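Trondine Bin-to-Tray: Simulated Transfer Episodes, Data Card 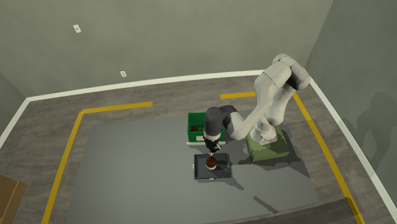

Skerwood, 2019-11-30

Summary

Trondine Bin-to-Tray is a set of simulated pick-and-place episodes for a single robot arm with a parallel gripper. In each episode the arm takes one small object out of an open-topped green bin and places it in a shallow black tray. The set was prepared by the manipulation group at the Skerwood laboratory to study one question: whether a policy trained with varied object starting positions places objects more reliably than a policy trained with fixed starting positions, when the number of training episodes is held equal.

Contact for this release: Mayuree Chaimongkol, Skerwood.

Contents

The release holds 288 episodes, divided equally between two conditions.

Fixed: objects begin every episode at the same positions in the bin.
Varied: objects begin at positions drawn at random within the bin floor.

Each episode folder contains the joint positions, the gripper opening, the pose of every object, the rendered views, and a short text file with the outcome. Joint and gripper values are recorded at 20 steps per second. Views are stored at the same rate and share the same step index.

Simulated setting

The arm is mounted on a light green pedestal on a dark gray floor mat. The tray lies flat on the mat in front of the pedestal. Walls, floor lines and lighting are the same in both conditions and are not varied within the set. Shadows are rendered, and the arm often casts a shadow over the tray during the final approach. Users training from images alone should keep this in mind when cropping or adjusting contrast.

The objects are small, rounded, and brown to orange-brown in color. They are treated as rigid bodies. No attempt was made to model soft or crushable items.

Collection method

Episodes were produced by a scripted planner with access to the true object poses. The planner selects one object, moves above it, closes the gripper, lifts, travels to a point over the tray, lowers, and releases. Small random offsets were added to the grasp point so that the set includes poor grasps as well as good ones. Failed episodes were kept and are marked as such in the outcome file.

An episode ends when the object has been at rest for 2 seconds or when 60 seconds have passed, whichever comes first. An outcome is recorded as a success only if the object is at rest fully inside the tray rim.

Result

Policies trained on the Varied condition placed objects in the tray more often than policies trained on the Fixed condition when both were tested on new starting positions. When tested on the original fixed positions, the two performed at a similar level. The most common failure for the Fixed policies was closing the gripper beside the object. For the Varied policies it was contact with the side of the bin while lifting. The Moldovan placement score, our internal measure of distance from the tray center, showed no clear difference between conditions among successful episodes.

These findings apply to simulation only. The comparison has not been repeated on a physical arm.

Known issues

Object poses may shift slightly in the first few steps while the physics engine settles. We recommend dropping these steps before training.

In a small number of Varied episodes an object starts against the bin wall and cannot be reached by the planner. These are recorded as failures and carry the note "unreachable" in the outcome file.

The July build used a different joint order. Files from that build should not be mixed with this release.

Use and citation

The set may be used for research and teaching. It should not be used to support safety claims about any physical robot. Please cite it as: Trondine Bin-to-Tray, Porncombe Series, Skerwood laboratory. Corrections may be sent to the contact named above and will be listed in the change log.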